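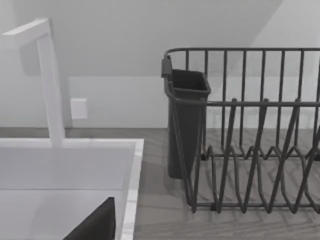

손목 카메라로 본 시뮬레이션 주방. 싱크대 옆에 빈 식기 건조대가 놓여 있다.

시뮬레이션 주방에서 시연 데이터 모으기: 첫 에피소드부터 내보내기까지

지난 글에서 Flikwood 설치와 컨트롤러 연결까지 마쳤으니 이제 진짜 재미있는 부분입니다. 직접 로봇을 조종해서 모방 학습용 시연을 쌓아 볼 거예요. 저는 이 단계를 제일 좋아합니다. 내가 손으로 한 동작이 그대로 학습 예제가 되고, 며칠 뒤에 정책이 내 버릇까지 따라 하는 걸 보게 되거든요!

준비물
- Flikwood가 설치된 컴퓨터와 주방 씬 파일
- 6자유도 입력이 되는 컨트롤러(키보드로도 되지만 손목 회전이 꽤 괴롭습니다)
- 저장 공간. 제가 모은 시연 113개가 영상까지 합쳐 456GB를 썼습니다. 무압축으로 저장한 탓이 크니 설정에서 압축을 켜 두세요.

1. 과제를 한 문장으로 적기
시작 전에 과제 문장을 먼저 정합니다. "접시를 건조대에 꽂는다" 정도면 충분합니다. "주방을 정리한다"처럼 넓게 잡으면 에피소드마다 끝나는 지점이 달라져서 나중에 자르느라 고생합니다. 문장은 task.txt에 넣고, 수집하는 동안에는 고치지 마세요. 표현을 바꾸고 싶으면 새 폴더를 만드는 편이 깔끔합니다.

2. 카메라 확인
카메라는 손목과 고정 시점, 이렇게 두 종류를 씁니다. 손목 카메라 화면에는 그리퍼 손가락 끝이 조금이라도 걸려 있어야 합니다. 정책 입장에서는 그 검은 끝부분이 물체와의 거리를 짐작할 기준이 되거든요. 팔을 여러 자세로 움직여 보면서 손가락이 화면 밖으로 완전히 나가는 구간이 있는지 살펴보고, 있으면 카메라 각도를 조금 틀어 줍니다. 해상도와 시야각은 처음 정한 값을 끝까지 유지하세요.

3. 연습 에피소드
녹화를 끄고 네 번만 해 보세요. 첫 번째는 거의 반드시 어딘가에 부딪힙니다(저는 수도꼭지를 들이받았습니다). 네 번째쯤 되면 손이 풀리고, 어느 방향에서 접근해야 팔이 덜 꼬이는지도 감이 옵니다.

4. 본 녹화
R 키로 시작하고 다시 R 키로 끝냅니다. 시작 버튼을 누른 뒤 한참 가만히 있는 습관은 꼭 고치세요. 멈춰 있는 프레임이 앞에 길게 붙으면 정책도 시작하자마자 멍하니 서 있습니다. 반대로 물체를 내려놓은 다음에는 그리퍼를 벌리고 살짝 물러난 자세까지 담아 주는 게 좋습니다.

속도는 일정하게. 빨리 끝내려고 휙휙 움직인 시연과 조심조심 움직인 시연이 섞이면 같은 상황에 전혀 다른 동작이 붙습니다. 처음에는 느린 쪽으로 통일하는 걸 추천합니다.

5. 시작 위치 흔들기
config에서 randomize_start를 켜면 에피소드마다 로봇 베이스의 위치와 방향이 조금씩 바뀝니다. 저는 이 옵션을 켠 날 결과가 확 좋아져서 혼자 박수를 쳤어요. 범위를 한꺼번에 넓히지는 말고, 좁은 범위에서 열 개쯤 모은 다음 재생해 보고 늘려 가세요.
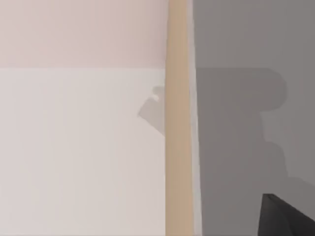
재생할 때는 고정 시점만 보지 말고 손목 시점도 처음부터 끝까지 봐야 합니다. 팔이 움직이는 중에는 벽면이나 기둥, 그림자가 화면 대부분을 채우는 순간이 생기는데, 그런 프레임이 짧게 지나가면 그대로 둬도 됩니다. 이동 중에 실제로 들어올 입력이니까요. 과제 물체가 안 보이는 채로 길게 이어지면 그 에피소드에는 표시를 해 두고 접근 경로를 바꿔서 다시 녹화합니다.

6. 실패한 시연 다루기
접시를 놓쳤다가 다시 집어서 성공했다면 버리지 마세요! 복구 동작은 정말 귀한 예제입니다. 저는 파일명 뒤에 _recover를 붙여 따로 셉니다. 끝까지 못 한 에피소드는 failed 폴더로 옮기고 학습에서는 뺍니다. 이 분류법은 Marwat 스터디에서 Junaid Hashmi 님이 알려 준 건데, 그 뒤로 데이터 폴더가 훨씬 덜 무섭습니다.

7. 내보내기
수집이 끝나면 터미널에서 다음을 실행합니다.

flikwood export --src demos/kitchen --out dataset --check

--check를 붙이면 관측과 동작의 길이가 맞지 않는 에피소드를 찾아 줍니다. 제 경우엔 2개가 걸렸고, 둘 다 녹화 종료 직후에 창을 닫아 버린 파일이었습니다. 저장 완료 메시지가 뜰 때까지 기다리세요.

자주 걸리는 문제
- 컨트롤러 입력이 뒤집혀 느껴질 때: 기준 좌표계가 베이스로 되어 있을 가능성이 큽니다. 손목 시점만 보고 조종한다면 tool로 바꿔 보세요.
- 재생하면 물체가 다른 곳에 있을 때: 랜덤 시드가 저장되지 않은 것입니다. save_seed를 true로 두고 다시 녹화해야 합니다.
- 화면이 끊길 때: 녹화 중에는 그림자 품질을 건드리지 말고 미리보기 창 크기부터 줄입니다.

다음 글에서는 이 데이터를 Prellham 학습 스크립트에 넣고 첫 정책을 돌려 봅니다. 배치 크기 때문에 한 번 크게 헤맨 이야기도 같이 적을게요.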